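Arkville Grievance and Court Papers

Hello, and thank you for looking in. Gathered in this collection are 559 papers from the Arkville county jail: grievances about mail, meals and library hours, the replies they got, and the court filings in the few that went further. Each one was typed up afresh from a paper copy, which took far longer than any of us had hoped. 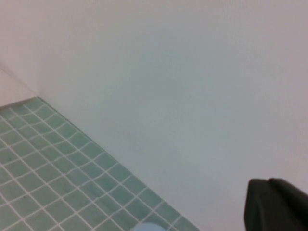 A reader from Ollau wrote to ask whether the appeal forms could be kept beside the first complaint, as hunting for them in another folder was wearing her out. They now are, and we're grateful to her.

What each record holds

1. The filing number, with the month and year. October is often missing a number -- the office changed its forms then.

2. The text itself, spelling left as written. Anything over 1000 words is split into parts.

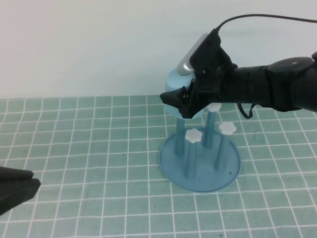
3. The outcome, where we know it. Dimitriou v. Breto runs to 5 motions, and 3 of those have no ruling on file.

Names of people held are replaced by initials,

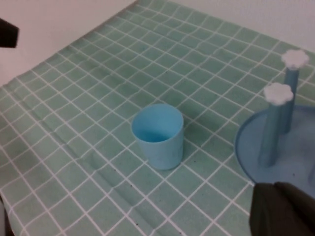 and so are those of family members, though we've left officials' job titles in so the replies still make sense. Last updated 10 November 2021.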